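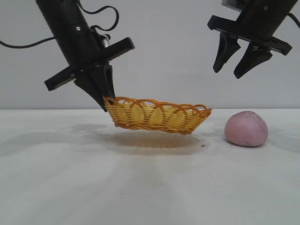
The yellow basket, with the pink lump for company.

I have a theory that every home has one basket too many, and that the one too many is always the bread basket. Mine is golden yellow with a loopy orange rim, it's about as deep as a soup plate, and in the whole time I've owned it I reckon it has held bread twice. The rest of the time it has held batteries, rubber bands, a key to something, and whatever my niece has been squashing that week.

So I'd like to argue (and I know there are people who'll want to fight me on this) that we should stop buying little baskets to be organised with. Jozefína Murín, who I shared a flat with for years and who is tidier than me by a country mile, thinks this is lunacy. Her line is that a thing in a basket is a thing put away. My line is that a thing in a basket is a thing you've agreed to stop looking at, and those are very different!

I got properly wound up about it back in September, when I was in Zekau picking up a lamp shade and came out with no lamp shade and a set of three nesting trays. Why? They were on the way to the till, that's why. There was a sign over them telling me to give my clutter a home. My clutter doesn't need a home, it needs the bin, or it needs to go back to the shed where it came from.

What I did when I got in, still cranky, was take everything but the basket off the table and leave it off. No fruit bowl, no tray, no little dish for coins.

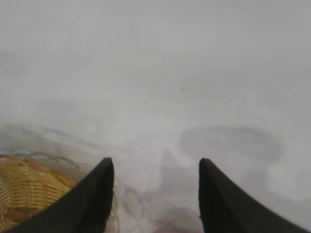

And I loved it, I really did. I'd forgotten that a plain pale tabletop has a colour of its own, and that it changes through the afternoon as the light comes round. I ate my tea there instead of on the couch. I wrote two letters I'd owed people since winter. When you've got a clear stretch of table you want to use it, and when you've got a basket sitting in the middle you just work around the edges like you're a guest in your own kitchen.

Now, the fair thing to say is that my neighbour Matěj Procházka has baskets everywhere and his place is gorgeous. He empties them, though. Sunday night, every one gets tipped out and sorted while the telly's on. If you're that sort of person then go for your life, buy the lot. I'm not, and I suspect most of us aren't, and the shops are doing very nicely out of us pretending.

I've kept the yellow one, mind you. I'm fond of the rim, and it's a cheerful thing to have about. But it stays empty now unless there's bread in the house, and the play dough can live in its tub. The nesting trays went back to Zekau the following week, and I still haven't got a lamp shade.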